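Teleop notebook, stem handling, April

Last updated: April, 18:40
2 comments · 4 shares

Carried over from the previous entry: the stem-grasp policy trained on the first batch closes on the leaf instead of the stem whenever a leaf hangs in front of the wrist camera. Clémence went through the failures and sorted them by where the fingers ended up. Most were high, in the leafy part of the bunch, with the approach nearly horizontal. She thinks the demonstrations taught this, because Thierry and I both tended to come in high when we were in a hurry. I agree with her. New demonstrations needed, with a fixed approach rule.

Setup

Leader-follower as before. Leader arms zeroed at the start, both sides. Left leader joint 4 still has the sticky spot near the end of travel; it can be felt in the hand and it shows in the log as a short flat section followed by a jump. Armelle Delorme greased it last month and it was better for a while. I avoid that range by keeping the left elbow higher than is comfortable.

Gripper effort limit lowered again. At the old value the fingers left a flat mark on the stem coating, and by the end of the first batch there were several marks at the same height, which worries me as a visual cue the policy could latch onto. With the lower value the stem slips a little under a quick wrist rotation. Acceptable if the rotation is slow.

Wrist camera exposure locked before recording. Left on auto it hunts every time a big leaf passes close to the lens. White balance locked too. Focus is fixed, so leaves right in front of the lens come out soft. I left that alone, the policy will have to live with it.

Approach rule (agreed with Clémence and Yuk-lan)

Come in from below the leaves. Fingers open to half, not full. Line up so the chosen stem is vertical in the wrist view before closing. Close, wait a full beat, then lift. If a leaf is between the pads, open and retry once. If it is still there, end the episode and mark it as failed. Do not shake the leaf out. Thierry shakes the leaf out. Episodes with shaking have to be cut by hand afterward and it took me most of an afternoon last time.

Notes while recording

First few episodes discarded, operator warm-up. My closing was late by a visible margin and the stem was already leaning on one pad.

The main difficulty is choosing a stem. Several run up together and then fan out, and from the wrist view the thin ones are hard to tell apart once the arm is close. I settled on taking the long, pale one every time. Yuk-lan objected that this makes the data too narrow. She is right, but I want one thing working before adding variation. Compromise: I finish this set with the pale stem, she records the next with a free choice, and we train on the first alone and then on both.

Depth is still judged badly from the wrist image alone. I kept looking up from the monitor to the real arm, which the policy can't do. Tried an hour with a cardboard screen between me and the table, so that I only had the camera views. Slower, more retries, but the trajectories look cleaner when plotted: fewer small corrections near contact. I would like all future operators to use the screen. Thierry is against it on grounds of neck strain, and suggests raising the monitor. Will try that first.

Lifting is fine. Rotation after lifting is where the bunch gets in its own way. Leaves fill the right side of the wrist view and whatever is on the table behind them is hidden. For the placing step the operator then works from the overhead view only. Check how much the placing head relies on the wrist stream at that point. My guess is that it should be masked out, or at least dropped at random in training.

Left arm parked for all of this. It needs to be parked in the same pose every time. In the first batch it wasn't, and Clémence found that the parked pose alone predicted the operator with very good accuracy. Pose saved in the Plorkis launch file under park_left. Use it.

Logging

The Dratari recorder dropped frames on the wrist stream in two episodes. Both followed a pause longer than 60 seconds, so I suspect the buffer flush. Workaround: stop and restart the recorder after any long pause. Armelle Bouvier has the trace and will look at it when the conveyor job is off her desk. The timestamps on the leader side are good.

Episode length varied more than I would like. The long ones are retries. I kept them in but tagged, in case we want recovery behavior later. Yuk-lan wants them out of the base set. Tag is retry, lower case, no plural. Please stop inventing tags.

Training run

Started on the new set alone, 3000 steps as a sanity check before committing the machine overnight. Loss looks ordinary. No rollout yet. The gripper channel is noisier than the arm channels, which I put down to my hand on the trigger; a light filter on the leader trigger might help but adds lag, and lag is what caused the late closing in the first place.

To do

- Raise the monitor, repeat with the screen
- Left leader joint 4: grease again or swap
- Yuk-lan: free-choice set
- Compare wrist stream masked / not masked during placing
- Check pads for coating residue before each set
- Ask Clémence for her failure-sorting script, put it in the shared folder

Comments (2)

T. Collet: I shook the leaf out twice. Monitor arm is in the cabinet by the door.

Y. Chow: Free-choice set will follow the same parking pose. Leave the effort limit where it is until I'm done, please.

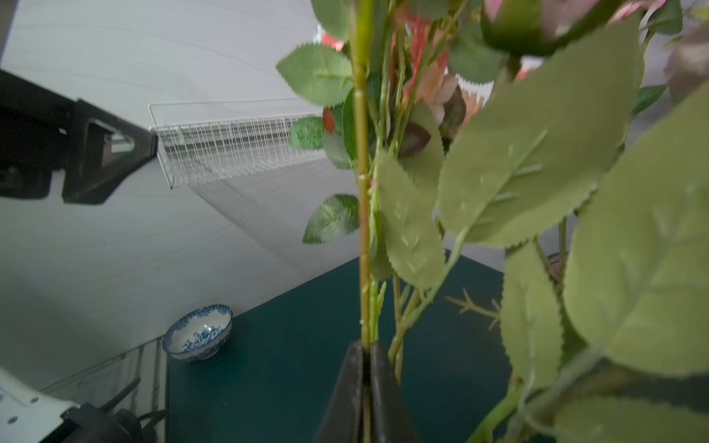
Wrist view, pads closed on the long pale stem.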